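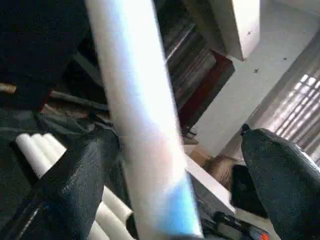
Left wrist, late morning. Leg coming up.

TWO TAPS

Grip, lift, turn, find the hole, push, let go. Again.

I had it down to under a minute by the end of the first week. You put your hands in the sleeves and the arms on the other side of the room do what your hands do, only a shade later, and you learn to live in the gap. Inger taught me that. Don't chase it, she said. Move, wait, look, move. Like talking to someone on a bad line.

The job was chair legs. White plastic chair, upside down on the floor, legs in, legs out. Jekell wanted a machine that could put the thing together and Calik was the machine, or Calik was going to be the machine, once it had seen enough of us doing it. Enough was 3,631. I never found out who picked that. It came down from Jaramillo in an email with no greeting and there it was on the wall in Inger's marker, 3,631, and underneath it the running total, rubbed out and rewritten so many times the wall had gone grey in that spot.

Grip, lift, turn.

When you finished one you pressed the left pedal for keep or the right pedal for bin. That was the whole of the paperwork. Pedal, reset, put the chair somewhere a bit different, muck up the black plastic a bit, start. Calik had to see it every way round. Chair facing the cabinet. Chair facing the window. Chair on its side like it had been thrown out of a pub.

I did mornings. Inger Holst did afternoons and anything left over. She'd been at Drillerix since before there were sleeves, when you moved the arms by shoving them about with your own hands and they fought you. She had forearms like a baker. She had a thing she did with every leg, every single one. Just before it went in the hole she'd touch it to the edge. Tap, tap. Then in.

What's that for, I asked.

What's what for.

She didn't know she did it.

So of course then I did it as well. You can't sit next to somebody for three weeks and watch their hands on a screen and not pick it up. Tap, tap, in. Felt wrong without. I'd skip it and the leg would go in squint and I'd have to come back out and start over, right pedal, bin. Superstition, or else there was something in it. The tap told you where the edge was. There's no feeling in the sleeves, or hardly any, but you'd see the leg stop dead and you'd know. Edge there. Hole here. In.
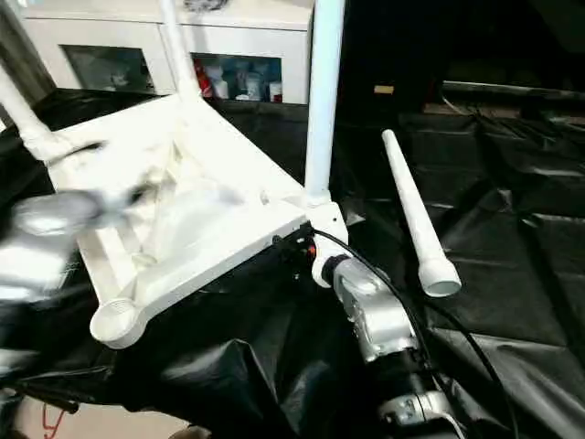 The chair over on its plastic, one leg off, arm at the corner.

She went into hospital at the start of July. She told me at the kettle with her coat already on. Going in for a bit, she said, and it's dull, so don't ask. I didn't ask. I should have asked. She'd left me the afternoon settings on a bit of card and a list of which screws on the right arm worked loose, and at the bottom, DO NOT LET JARAMILLO TALK YOU INTO NIGHTS.

They talked me into nights.

It was the number. We were 906 short and Jekell were coming to see it run, a real visit, people in shoes. 906 with one pair of hands. I did the sum on the back of Inger's card, and then I did it again as if it would come out kinder.

So. Mornings, afternoons, then a sandwich in the stairwell, then till ten. Window going orange and then going black. My hands did chair legs in bed. I'd wake up with my fingers pinched round the edge of the duvet, and the gap was in everything by then, I'd reach for a tap in the bathroom and be waiting for my own arm to catch up.

You get sloppy, then you get past sloppy and come out somewhere quite clean. Grip lift turn tap tap in. Left pedal. Grip lift turn tap tap in. Left pedal. I put the radio on for company and turned it off again because I'd started moving in time to it, and I could just see Calik learning to fit chairs to the shipping forecast.

I rang the ward once. She was asleep, they said. Any message? I said tell her six hundred to go. The nurse said six hundred what.

Some went in the bin that maybe shouldn't have. One I dropped, picked up, got it in on the second go with the arm shaking because I was shaking. I sat there with a foot over each pedal for I don't know how long. It had worked. It looked awful. I pressed right, and then went into the folder and fished it out again and left it sitting on its own in a corner of the desktop, couldn't say why. 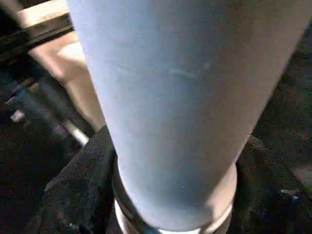
keep the ugly ones, Inger said, down the phone, ten at night, sounding like she was talking through a scarf. Keep them, you daft thing. If it only ever sees you get it right it won't know what to do when it gets it wrong. It'll just stand there.

Jaramillo said bin them.

Jaramillo have never fitted a chair leg. How many have you binned?

I told her and there was a long noise that might have been coughing.

Put them back, she said. All the ones where you dropped it and then got it. Not the ones where you gave up. You didn't give up on any, did you?

Two.

Well, bin those two.

Are you alright, I said. It came out too fast, on top of her.

I'm lying down, she said. It's lovely. Put them back.

So I went through the bin. Took me untill gone midnight. Me at nine in the morning, me at four, me at a quarter to ten with the arm weaving about like a drunk looking for a keyhole. And under mine, older, hers. I hadn't thought. She'd binned hers too when she was told to, and they were all there still. I sat in the dark with my coat on and watched Inger Holst drop chair legs.

She was much better at dropping them than me. That sounds stupid. What I mean is, she'd lose it and there'd be no fuss, the fingers just opened and went down after it, no hurry, picked it up by the wrong end, turned it round, tap tap. In one of them, number 369, she lost it three times. Three! And the third time the hand stopped. Just hung there over the plastic. You could see it go up and down a tiny bit and I thought it was the motor, and then I thought no, that's her breathing. That's her with her hands in the sleeves having a breather. Then down, grip, lift, turn, and in it went.

I pressed keep on 369. I pressed keep on all of them. It knocked such a hole in the shortfall that I went home and slept for eleven hours.

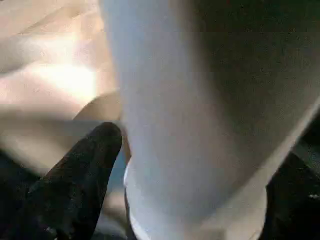 THE VISIT

Four from Jekell. One from Jaramillo, who shook my hand and called me by somebody else's name. Good shoes, as promised, and all of them careful not to stand on the plastic.

I'd set the chair out myself. Bit crooked. Not too crooked. Sleeves hung up on their hook where everyone could see there was no one in them.

Calik on, somebody said, and it was only me, I'd said it, there was no need, you just press a key.

First leg. The arm went out and it had my reach, that slightly wide swing I do to the left for no reason, I felt my own shoulder go. Grip. Lift. Turn. And then over the corner it slowed right down and I stopped breathing and it went tap, tap. In.

What was that, said one of the shoes.

What was what, I said.

It knocked. Before it went in. Is that a fault?

The man from Jaramillo was looking at me. I said it was finding the edge. He wrote that down. He asked if it could be taken out, to save time, on the finished version, and I said I supposed you could take it out, you'd need 3,631 without it, and he stopped writing.

Second leg, tap tap, in. Third.

On the fourth it dropped it.

I can't tell you how quiet that room went. It rolled a bit and fetched up in a fold of the plastic and the fingers were still closed round where it had been. One of the Jekell people did that little breath in through the teeth. Jaramillo had his hand out towards the key, to stop it I think, to say well, early days, and I got my hand there first. Not on his hand. Just near enough.

Wait, I said.

The arm hung there. Nothing moving in it at all, I'd have said, if I'd not been looking for it. But I was looking for it. A tiny bit up. A tiny bit down.

Is it stuck, said the shoes.

No. Give her a minute.

I said her. I don't think anyone noticed. I was holding on to the edge of the desk and my eyes had gone hot, like an idiot, in front of Jekell, over a chair.

Then it went down after it. No hurry. Got it by the wrong end, turned it round, came back up.

I'd my phone in my pocket with the ward already ringing on it, I'd pressed it without looking, and a voice in there was going hello, hello, who's calling please, and I held it out towards the corner of the chair as far as my arm would go.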